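Ruchti: a tape-cross set for wrist camera placement

Welcome, and thank you for taking an interest in Ruchti. We put it together at Bimcombe over one long spring, when we wanted to know how well a placing policy can find its way on a surface that gives it next to nothing to look at. It grew a bit beyond that, as these things do, and we are very happy to share it.

What is in it

There are 800 episodes, of which 163 are held back for testing. Each episode has the wrist camera stream, joint positions, the gripper opening and a short text instruction such as "put the block in the large region". The training part also comes in a smaller cut of 300 episodes, which is kinder to a modest graphics card and quite enough for a first go.

The work surface

The surface is matt grey and the only landmarks on it are two strips of blue tape, laid to cross away from the middle so that the four regions differ in size. A policy therefore has to learn which region is which from the tape alone, and we were pleased to find that region size works rather well as a cue (much better than we had dared hope back in May!).

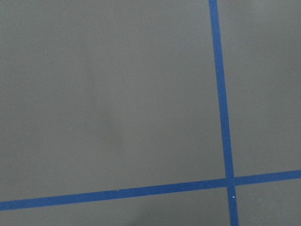 How we trained the baseline

The baseline is Brunari, our small imitation learner, used just as it comes apart from a shorter action horizon. On the held-back episodes it chose the right region in all but 19 cases. Most of those misses were between the two smaller regions, and we would dearly love to see somebody do better.

Known quirks

The tape was laid by hand, so please don't treat its edges as a calibration target. Specks and tape joins have been left in the frames and we have done no retouching. Camera angles vary between episodes, and a crossing that is square on the table may well look slanted in the stream.

Loading

Unpack the archive and point the Grosulgate loader at the top folder. It reads the split files by itself, so there is no need to move anything about.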